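Mirnley two-arm bench kit: acceptance checklist with comments
Site: Irnisport workshop
Inspected by: Rima Atallah
Date: March 8, 2020
Status: on trial, payment held until open items are closed

1. Rail and mounting
Arm mounting plates tight on the rail: OK
Rail level end to end: OK
Small boards near the plates protected from knocks: NO
Comment: The wiring at these boards is exposed at bench height. Mirnley sells a cover as an extra. We want it included.

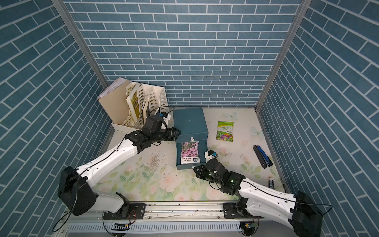 2. Cables
Clips present along both arms: OK
Slack at the wrist with the arm fully extended: OK
No cable can reach the rail slot: OPEN
Comment: I ran both arms through full travel at low speed for 90 minutes. The left base cable needs one more tie. Toàn Phí has ties in the right size.

3. Stopping
Emergency stop cuts both arms: OK
Arms hold position after stop: OK
Restart needs a deliberate reset: OK
Comment: Tested 12 times from each side of the bench. The manual puts the reset steps on page 6, and they should be on a card at the bench.

4. Grippers, thin and light items
Finger pads seated, no play: OK
Grip force limit set and locked: OK
Film packets held without a tear: OK
Comment: Zinnia seed packets were used for this item. The film creases at the fingertips when pinched near an edge.
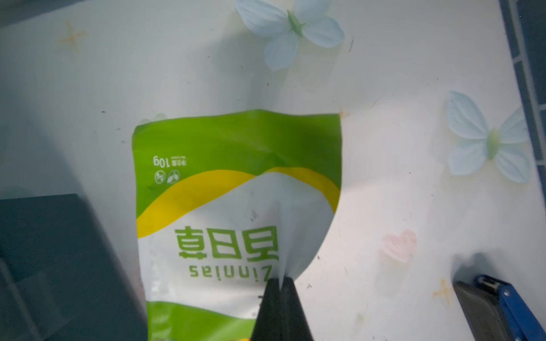 Force was left at the factory setting for the whole section. Anyone who changes it has to write the new value in the log and repeat section 3.

5. Grippers, rigid items
Fingers clear of bench surface at lowest point: OK
Linkage pivot screws tight: OK
Bench surface wiped before the run: NO
Comment: Specks on the surface. Clean before each session. Add to the daily sheet.

6. Paperwork
Manual, spare finger pads, hex keys: OK
Service terms signed: OPEN
Comment: Mirnley quotes a service visit every 600 running hours. Durnon offered us a longer interval on their kit, so I have asked for the reason in writing. 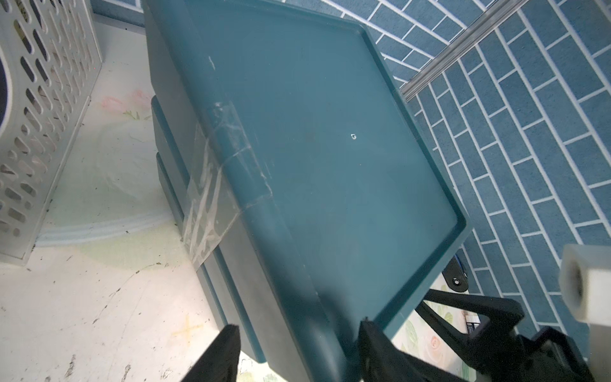 Wiremu Pirihi: I would not hold payment over the service interval. The board covers are a different matter, and I'd want those fitted before anyone runs it alone.

Agreed on the covers. Section 1 stays open until they are on. Recheck in May.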